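I've had the Skiltow cable kit on my arm for long enough now that I feel okay telling people whether to buy it. Short version: mostly yes, with one gripe about the clips and one about the instructions.

Some background first. I'm building a kitchen helper arm at our shared workshop, on a white table that I've given over to the project completely (my own bench is now buried, don't ask). The arm came to me secondhand, and the wiring was a mess from day one. Every time the wrist turned, the cable snagged on something, and twice it pulled a bowl right onto the floor. Gerasimos Karamanlidis, who has the bench behind mine, got tired of hearing the crashes and told me to quit taping things and buy a proper kit.

So I did! The Skiltow set was $111 with shipping, and you get a long flexible black cable, a bag of clips, two strain relief blocks and a folded sheet of instructions that looks like it was photocopied in a hurry.

## Putting it on

I set aside an evening and it took me most of that evening. The cable itself is lovely stuff — soft, bends without kinking, and it doesn't fight you when you try to lay it in a curve. The sheet wants you to run it tight along the housing. I tried that and hated it, the wrist had no slack at all and the motors sounded unhappy. Then I pulled it all off and gave it a big lazy loop, and that's how I've been running it ever since.

The table stays set up with the stuff I practice on: the green colander, a couple of plates, the toaster oven over on the right. I like having the real clutter out while I sort the wiring, so I find out early what the cable wants to catch on.

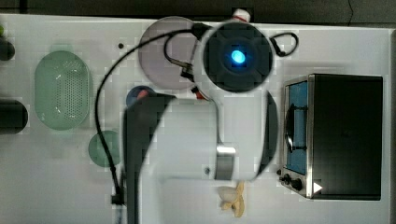 ## What I like and what I don't

The slack is the big win. With the cable coming over the top and sweeping down the left side, I ran 200 pick-and-place cycles over a weekend and didn't have a single snag. My old cable couldn't get through lunch.

The clips, though. They're stiff, they pinch your fingers, and I broke two of them just opening them up. Matsuda makes a softer clip that fits the same cable and I've ended up buying a bag of those as well, so add that to your budget.

Also the connector is a tight fit the first few times. Push straight, take a breath, push again.

I looked at the Todach kit before this one and it's cheaper, but the cable is shorter and I'd have had nothing left over for that loop. If your arm is a small one, it might suit you fine.

## Would I buy it again?

Yep, for the cable alone. I'd skip the instruction sheet, get the better clips at the same time, and leave more slack at the wrist than you think you need. I'm planning to put a second kit on the other arm in August, if I can get the base bolted down by then.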